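Can a Machine Fold the Laundry Yet?
Final report, Household Automation Project
Clunine Technical College, Department of Applied Engineering

1. Question

Our group set out to answer a narrow question: of the small chores people do every day at home or in a shop, which ones could a machine take over now, at a price a small business might pay? We limited ourselves to work done at a table. Floors already have robot vacuums, and dishwashing has had its own machine for decades.

2. Method

We picked five chores: folding a flat cloth, sorting mixed clothing, wiping a counter, putting away small items, and coiling a cable. For each one we wrote down the steps a person goes through, then looked for a published demonstration of a machine doing the same steps. We also visited two workplaces. Gerlow is a linen service that folds restaurant cloths. Esquivel is a repair shop that fixes home appliances and has a counter where parts get sorted by hand.

At Gerlow we timed 24 cloths folded by one employee. The average was 5 seconds per cloth. Gerlow handles 2,000 cloths on a busy day in January, which is a slow month for them.
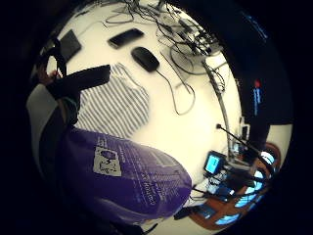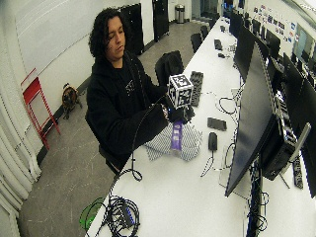

Folding turned out to be the chore with the widest gap between what a person finds easy and what a machine finds easy. A cloth has no fixed shape. A box looks the same after it has been moved, but a cloth takes a new outline each time it is picked up, and the machine has to find the corners again. Stripes or checks can help, since the lines show which way the fabric is turned, but a crumpled piece like the gray-and-white one on the table hides part of its own pattern. The loose cables on the same table are a second problem. A person pushes them aside without thinking. A machine has to decide which thin dark line belongs to which object, and whether pulling one will bring a computer mouse along with it.

3. Results by chore

Folding a flat cloth: possible, slow. The best demonstration we found started from a cloth already spread out. From a heap, the time went up and several attempts ended with a dropped corner.

Sorting mixed clothing: partly possible. Telling a shirt from a towel worked in most of the demonstrations. Separating two items that were twisted together did not.

Wiping a counter: possible if the counter is clear. We found only one demonstration where objects were moved first, and they were all rigid.

Putting away small items: possible for items the machine has been set up for. The Esquivel counter has over 300 kinds of parts in its bins, so most of the setup time would go into teaching the parts.

Coiling a cable: not yet at a useful level. Every example we found used a single cable with one end held in place.

4. Cost

We compared hand folding at Gerlow with a folding unit from Holtus, which sells machines to large laundries. The Holtus unit is fast but needs a person to feed each cloth in flat and square. For a business the size of Gerlow, that person could fold the cloth by hand in nearly the same time. The manager told us they looked at the unit last year and decided against it.

5. Limits of this report

Two workplaces is a small sample. Most of our information on machines comes from video, and a video usually shows the attempt that went well. We also did not test anything ourselves. We had planned to borrow an arm from the automation lab, but it was booked until the end of the term.

6. Answer

For rigid objects in known places, yes. For cloth and cables, a machine can do parts of the job if a person prepares the table first. We would not recommend that Gerlow or Esquivel buy anything at this point. A future group could repeat the folding times with cloths starting from a heap and compare several employees, which would give a fairer number to measure a machine against.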